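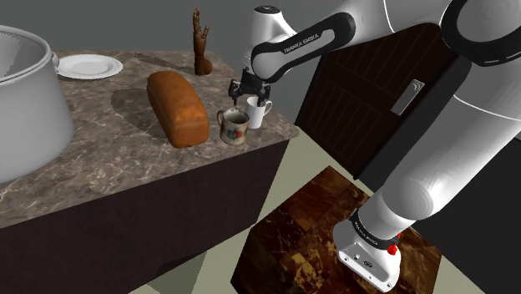
Figure 3. Counter layout in the simulated Nirkwood kitchen, with the arm above the two mugs.

4.2 Clearing the counter

The second chore in the Nirkwood set asks the arm to take one named mug off a counter that also holds other objects. People do this without thinking. For the three policies we tested, it was the hardest of the short chores, and most of the trouble came from the second mug.

In the layout of Figure 3 the patterned mug and the white mug sit together near the front corner, with the white one slightly behind. Their handles point to opposite sides. The bread and the pot take up much of the remaining surface and limit the directions from which the gripper can come in. We kept these larger objects fixed and changed only the instruction and the starting pose of the arm.

Each policy was run for 556 episodes. An episode counted as a success if the named mug was lifted clear of the counter and the other mug was still upright when the time limit was reached. The limit was 80 seconds.

Tokotell succeeded in 211 episodes, the best result of the three. Its failures were mostly of one type: the fingers closed on the rim of the wrong mug, or on both rims at once. Bélanger picked the right mug more often but was slow, and almost 19 percent of its episodes ran out of time before a lift was tried. Esside, trained on single objects only, rarely recovered after a first missed grasp.

Scripted grasps written by Barnabás Juhász served as a check on the task itself. Given the true object poses, they cleared the named mug from every starting pose we used, so the layout is within reach of the arm. The gap lies in perception and in choosing the grasp – the motion is simple once those are settled.

We did not test mugs with liquid in them, and the contact model treats all the objects as rigid. Results on a real counter would probably be lower. The October version of the set adds a third mug and lets the bread move when pushed.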